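Pesquisar no site
Digite o que procura Buscar

A maçã de Urmila

Urmila Kashyap desceu na estação errada. Allmont, dizia a placa. Devia ser Drurimus, duas paradas adiante, mas o sono, o calor do vagão, o homem roncando no banco ao lado - e pronto. Plataforma vazia. Relógio parado.

Na bolsa, a carta do irmão e uma maçã. Mais nada que prestasse. A carteira tinha ficado na pensão, em cima da cômoda, ela via a cômoda inteira na cabeça.

Próximo trem só às quatro. Sentou.

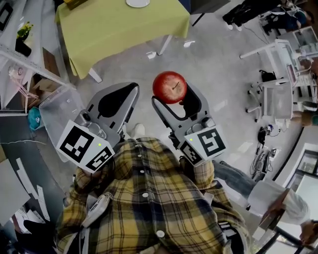
A carta ela já sabia de cor. "Vem antes de fevereiro, o pai não está bem." Só isso. Kiran nunca foi de escrever. Quando eram pequenos falava pelos cotovelos, depois foi trabalhar na Kemex e voltou outro, calado, com um jeito de dobrar o jornal que era igualzinho ao do pai.

Catorze anos sem ir em casa. Não, quinze. Perdeu a conta no ano em que casou e descasou.

O chefe da estação apareceu com um balde.

- Esperando o das quatro?

- Esperando.

- Atrasa.

E foi embora. O balde pingando atrás dele, um risco de água até a porta.

Ela pensou no pomar. O pai subido na escada, ela embaixo com o avental aberto, Kiran roubando as mais vermelhas e jurando que não. O pai sabia. Sempre soube. Contava as maçãs de noite, na mesa da cozinha, e nunca disse nada pra ninguem.

Fome. Mas a maçã não, a maçã era pra ele. Comprada na feira de Erdem, a mais parecida que achou. Bobagem, claro. Um velho doente, um pomar vendido, e ela atravessando o estado com uma fruta na bolsa.

O trem veio. Atrasado, como o homem disse. Subiu sem olhar a placa - depois olhou, por via das dúvidas, e era o certo.

Em Drurimus já escurecia. Kiran Rastogi na plataforma, o sobrenome da mãe que ele escolheu usar, o casaco do pai nas costas. Grande demais nos ombros.

- Você perdeu o trem das duas.

- Dormi.

- E a mala?

- Não trouxe.

Ele riu, uma risada curta, e ela ouviu o menino do pomar ali dentro. Foram a pé. A ladeira era menor do que ela lembrava, a padaria tinha virado farmacia, um cachorro latiu e desistiu.
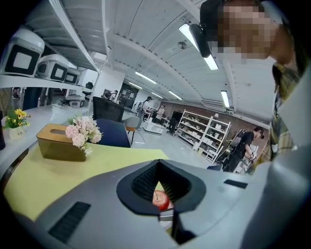
A cozinha

O pai estava sentado à mesa. Mais magro. As mãos eram as mesmas.

Urmila abriu a bolsa e pôs a maçã na frente dele. Ele olhou um tempo. Virou a fruta pelo cabo, devagar.

- Falta uma - disse.

Kiran, na porta, tossiu.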